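Chapter 7

When to Look Again

I wrote the first version of this chapter on a train to Fellham with a cold and no coffee, and it was far too grand. It opened with a history of planning. I-hsuan Sin read it, drew a line through the first four pages and wrote "where does the loop start?" in the margin. She was right, so the loop is where we start.

By now you have a perception module (Chapters 3 and 4) that takes a depth image and hands back a list of grasp candidates, each with a pose and a score. You have a planner (Chapter 5) that takes a pose and hands back a path, or an apology. And you have a controller (Chapter 6) that follows the path and shouts if the forces look wrong. Each of them passes its own tests. If you did the exercises, you'll have felt rather pleased with yourself at the end of Chapter 6, and so you should!

Now join them up. The obvious program goes like this: look at the bin, take the best grasp, plan to it, move, close, lift, drop, go back to the top. I call this the straight-line picker. It's the one everybody writes first (I've written it at least three times, in three languages) and on a tidy bin it does very well. Then you put in things of different shapes and finishes, a few of them pushed up against a wall, and it starts doing odd things. It goes for the same hopeless grasp over and over. It lifts nothing and carries the nothing carefully to the drop point. It stops dead because the planner said no to one pose, when there were 222 other poses sitting in the list waiting for their turn.

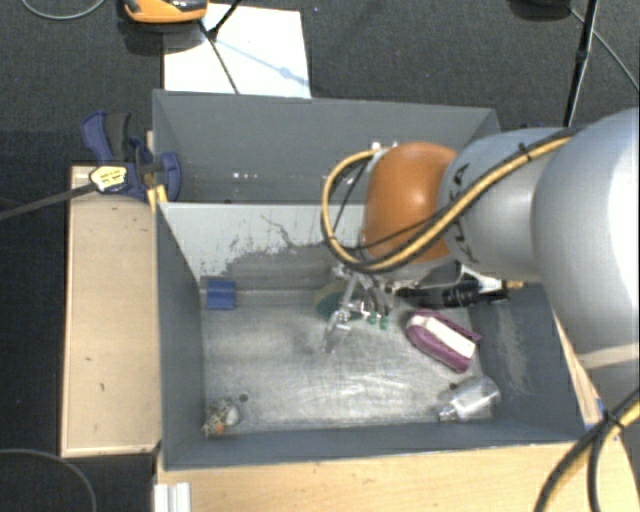
None of those faults lives inside a module. You can stare at the perception code all afternoon and find it doing just what you asked. The trouble is in the bit of code between the modules, which in most projects is a while loop somebody typed in a hurry before a demo. This chapter is about that loop.

We'll take it in the order I wish I'd been taught it. First comes memory. The straight-line picker forgets everything each time it goes round, so a failed grasp scores just as highly on the second look as it did on the first. Section 7.2 adds a small record of recent failures, kept in bin coordinates, which pushes down the score of any candidate close to a place that has just let us down. It fades with time, too. Chun-yin Ko and I argued for most of January over how fast it should fade, and you'll get both sides of that one, along with the plots.

Next is the question in the chapter title. A new image costs time, and the arm has to be out of the camera's way before you take it. On the Fasgate cell (the one I'll use for all the timings) clearing the view and grabbing a fresh cloud takes longer than planning the next two moves. So it's very tempting to pick twice from one image. Sometimes you can get away with it! If the first pick came from the far corner and the second is well clear of it, the old cloud is probably still good where it matters. If the fingers brushed against anything on the way out, it probably isn't. Section 7.3 turns "probably" into a test you can run in 11 lines of Python, and Section 7.4 shows you the cases where the test gets it wrong.

Then there are walls. A bin is a nasty place for a planner, as the fingers want to be exactly where the wall is, and a collision model with a fat safety margin will throw away every grasp in the corners. Shrink the margin and you get your corners back, plus the occasional scrape. I used to set one margin for the whole bin and live with it. Wendt, the planning library we use from here on, lets you set it per surface and per phase of the motion, and once I'd tried that I couldn't go back. The set-up is fiddly, so I've put the full file in Appendix C.

Last, we look at see-through and shiny things, where the depth image has holes or tells fibs. I won't promise you a cure. What I can give you is a way for the loop to say "I don't trust this patch", leave it for later, and come back when there's less in the way.

A word on the exercises. They all use the recorded set of 3000 attempts that comes with the book's code, so you don't need an arm of your own. Please do run the straight-line picker on it first and write down the numbers before you change anything. I skipped that step on my own first go, improved the loop for a fortnight, and had nothing to compare it with. The first full replay takes 45 minutes on my old laptop, so start it and then go and read Section 7.1.

Related sections

4.6 Scoring grasp candidates
5.3 What to do when the planner says no
6.2 Force limits and guarded moves
7.1 The straight-line picker in full
8.1 Logging and replay with Plandunico
Appendix C: Wendt margin files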